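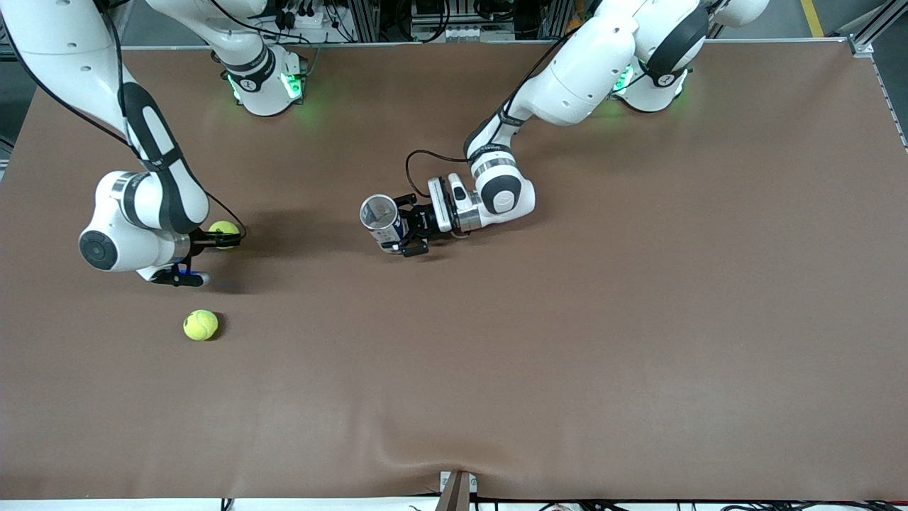 2 min read

Left-hand cable keeps pulling the gripper off after I redo the dress

Asked by Retno Raju

Two-arm table cell, arms on the back rail, black grippers, brown sheet clamped at the front edge. The task is balls into a cup. One arm takes a tennis ball, the other holds the cup tilted toward it. I re-routed both gripper cables in October. Since then the cup arm throws fault 2711 (tool comms lost) when the wrist rolls past 80 degrees. The ball arm runs the same program mirrored and never faults. Swapping grippers did not move the fault. Both bases stay green until it trips. Is this slack, or the connector?

3 answers

Josphat Okoth
Slack, most likely. The fault stayed with the arm, so leave the gripper alone. Jog the wrist to the roll limit in both directions with the elbow where it sits during the pour and watch the loop. If it goes tight before the limit, feed more cable down from the elbow. Leave the last tie before the flange loose enough to let the cable twist. A tight tie there puts all the twist into the plug. Then run 3 full cycles at low speed before going back to auto.

Farah Nugroho
Agree on the tie. Also check the other end. On our cell in Reston the plug behind the rail was half seated and the arm only dropped out when the cable moved. Power down, unplug, look for a pushed-back pin, reseat, tighten the collar. While you are there, get the spare cable away from the power strip. And re-check your tool payload if you changed it for the cup, a wrong value won't give 2711 but it will give you protective stops later.

Hipólito Retamal
had this, new cable fixed it

Comment from Retno Raju: Tie was tight. Loosened it, no fault so far. Will reseat the rear plug at the next stop.

Search questions, tags, users Go

Contact | Terms | © Skekero Community Help | Back to top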